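Promton Bench Cell Guide
Section 2: Planning and Budgeting Before You Order

Complete this section before you send a purchase request. Prices are not listed here. Ask your Nornix dealer for a current quote.

2.1 Work out what the bench has to hold

1. Measure the free depth of the bench. Leave room behind the arm for its cables.
2. List every fixture the task needs. Trays and tagged parts are sold separately from the arm.
3. Decide where the tag sheet will lie. It has to stay flat, so do not plan on a bench with a seam down the middle.
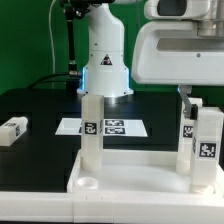 Figure 2-1. Arm and gripper over a socket tray with tagged pillars.

4. Order backdrop material to cover the full width behind the arm.

Note: A glossy table top shows reflections. If you are buying a new bench, ask for a sample of the surface first.

2.2 Budget for the gripper

1. Enter the gripper on its own line of the request. It is not part of the arm price.
2. Add one spare set of fingers. Delivery on spares is 16 working days, and a cell with a damaged finger cannot be used in the meantime.
3. Add printed tags. Labels on fingers and parts get scuffed and should be treated as a consumable.
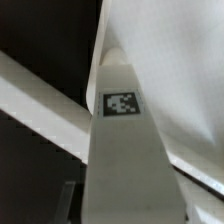

4. Allow 410 dollars a year for tags, screws and cleaning supplies. Sites running two shifts should double this.

Caution: Do not mix Rultix fingers with a Hsiao mount to save money. The screw spacing is different, and damage caused this way is not covered.

2.3 Submit the request

1. Fill in all 17 lines of the planning sheet. Write "none" where a line does not apply.
2. Have the bench drawing signed by whoever runs the room.
3. Send both to Glenys Dunstan in Orders. Requests received after the December cutoff go into the next budget year — there is no late list.

Note: For questions about floor loading or power, contact Arūnas Vaher before ordering. Changes made after the order is placed are charged at the full rate.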